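8/8/20

Work log, perception and planning. The morning was given to the segmentation labels for the shirt sequences. Hemach, our labeling tool, assigns each moment of a sequence to one of five phases: approach, grasp, transport, release and idle. The rules for these phases were written in July for towels, and they do not carry over well to a garment with sleeves. A towel has four corners, and the planner may treat any of them as a grasp target. A crumpled shirt offers a number of raised folds which look like corners to the detector and are of little use as corners to the planner.

I began with the cases in which the right jaw already holds cloth and the remainder of the garment is still in a heap. The detector placed its highest score on the peaked fold near the middle. The human operator's choice of grasp is the label we train on, so the score was counted as an error, although I am not persuaded that it should be. A second look at the loss weighting is needed before the next training run.

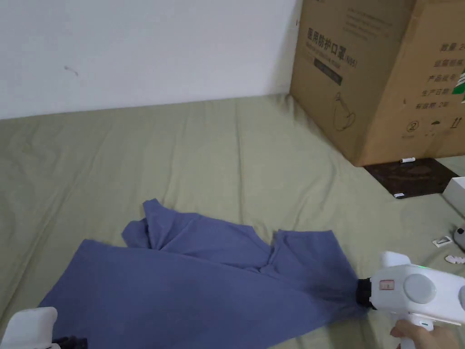

Blue garment on the bed, right end held in the gripper. Grasp phase, one side.

Of the 3,309 sequences now in the index, 444 are marked as having an uncertain phase boundary. I reviewed the first part of that list before lunch. Most of the uncertainty falls between grasp and transport. The present rule opens the transport phase when the jaw width has been stable for 10 consecutive samples, and this is too strict for thin fabric, where the reported width continues to drift slightly after the jaws have closed. I have proposed that the rule use the commanded width together with the speed of the wrist. Aminu Ekpo agreed in principle and asked that the old rule be kept available under a switch, so that the earlier results can be reproduced. The request is reasonable and I have entered it in the change record.

In the afternoon we turned to the two-handed constraint in Gevard. The planner receives a pose for each gripper and a target distance between them, and it must not ask for a distance greater than the cloth allows. At present that limit is a constant in the configuration file. The constant was chosen for the towels and is plainly wrong for a shirt that has been folded into a band. Aminu's draft estimates the limit from the visible outline of the cloth at the moment both jaws close, then lowers it by a fixed margin. On the replay set the draft removed the overstretch warnings in the long folds and added several new ones in the short folds. We suspect the outline is being taken from the near side of the cloth, part of which falls outside the view.
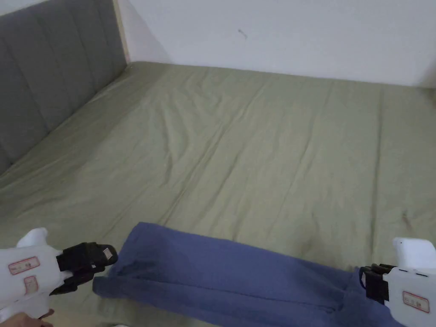 Why does the planner estimate the span of the cloth only once for each grasp?
The estimate depends on a clean outline, and the outline becomes unreliable as soon as the cloth begins to sag or swing. A single value taken at closure is stable enough for the length of one fold, and it is replaced when either jaw opens.

Some time was also spent on the background mask. The sheet and the garment are well separated in color, and the mask was expected to give no trouble. It fails in the shadowed creases of the sheet, where the network reads a dark line as the hem of the garment. Rawat, the augmentation package, can vary the strength of shadows, but the setting had been switched off in the shared configuration – I could find no note of when or by whom. I have switched it on again and started a short run of 1,277 samples to compare the two masks. The results will be read on Monday.

The carton near the wall raises a separate matter. Its printed face gives the tracker a large number of strong feature points, and the wall beside it gives almost none. Pose estimates are therefore pulled toward one side of the view. I recommended a cap on the number of points accepted from any one region, and Aminu would prefer to weight them by spread. Both versions are to be tried. The cap is less work and will go first.

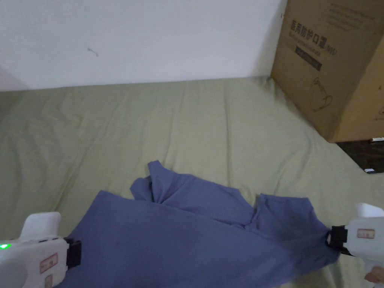 Both grippers at the shirt, with the carton behind at right.

Before closing I merged the phase rule behind its switch and reran the checks in Skenwood. All passed with the exception of the timing test on the export step, which has been failing since the storage move and is not related to this work. Two items remain open: the source of the outline used for the span estimate, and the wording of the guideline for labelers on raised folds. I have drafted a paragraph for the second and will send it to Aminu for correction before it goes into the guide.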